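Fairground ride restraint: what does the inspection report have to record?

Asked by Mabli Parri, 5/20/23
Tags: rides, restraints, inspection reports

I am going through the public part of an inspection report on a drop ride at Plikley. The ride has 12 seats removed from service and the report gives a maximum rider mass, but I cannot tell how the figure relates to the restraint. The wording is "harness closed position verified, all positions, 557 cycles". Nothing is said about how far the harness may be open and still count as closed.
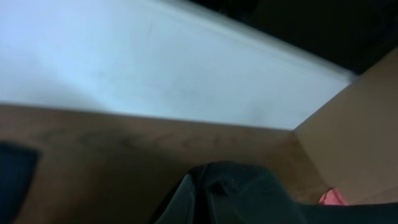

My questions are these. Does "closed position verified" mean the gap between harness and seat was measured, or only that the sensor gave a signal? And should the rider limit appear on the sign at the entrance, or is it enough that the operator has it in the manual?

Answer 1 (accepted), from Sillamell

The two are separate checks and a decent report lists them separately. A position sensor tells the control system that the harness has passed a set point. If the set point has been moved, the signal will still be present with the harness further open than the designer intended. So you need the measured gap for each seat, and the gap stated in the manual to compare it with. "557 cycles" is probably the counter reading from the functional test. It says nothing about the gap.

Ask for the following:
Sensor set point, per seat, with the date of last adjustment.
Measured gap at the set point, in mm.
Any change to the sensors after the ride was first installed, and who approved it.

I had one report where the tolerance was 5 mm and a seat was out by 70. The sensor circuit was healthy throughout and every daily check sheet had been ticked.

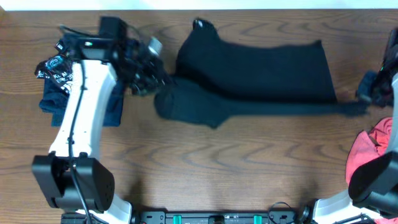
On the second question, a limit known only to the operator is of little use if the person loading the seats has not been told it. Look in the staff training record for a signature against that page. Signage depends on the rules where the ride stands and on the conditions of the permit, so read the permit as well.

Answer 2, from Tavares

Agree with the above. Also check whether there is a second means of restraint, such as a belt between harness and seat. The ones I have seen are cheap compared with the rest of the ride. The report should say fitted or not fitted.

Answer 3, from irkano_rides

557 could be the seat part number. Ours start with 5. Ring the maker.

Comment from Mabli Parri

Thank you. I have asked for the set points and the permit. The counter explanation fits, as the previous report has 900 in the same box.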